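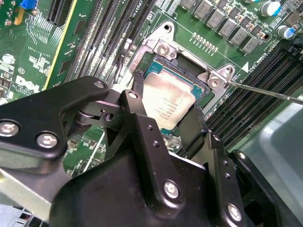 **Automated computer disassembly** is the use of robots to take apart desktop machines and servers for repair, resale or recycling. Parts of the work can be done by machine, but as of 06/01/2025 most shops still did it by hand.

## Processor removal

A processor held by a lever and metal bracket is freed in a fixed order: heat sink off, lever released, bracket raised, processor lifted straight up. The grip must be on the edges of the package. Sideways force can bend the socket contacts, and old thermal paste may hold the heat sink and processor together. In the Rautiainen trial, a two-fingered arm attempted 545 removals on mixed boards and completed 489 without help. Bent contacts were recorded in 7 cases.

## Memory and small parts

Memory modules are easier to remove, as the latches at the slot ends open outwards and need little force. Slots may be partly filled or empty, so the system has to check each one before reaching in. Coin-cell batteries, thin wires and fan leads remain difficult. Chassis bars that pass over the board limit the angles from which a gripper can approach.

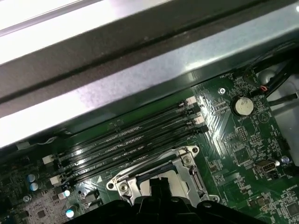
## Systems

* **Brandadska** – single-arm cell for servers; screws are removed by a separate driver.
* **Idden** – gripper fingers for sockets and latches, sold without an arm.
* **Fulo** – planning software; its part library covers up to 248 board layouts.

## Limitations

Reported cycle times are longer than those of a trained worker. Stripped screws and undocumented layouts are normally passed to a person.

## See also

* Electronic waste
* Robot end effector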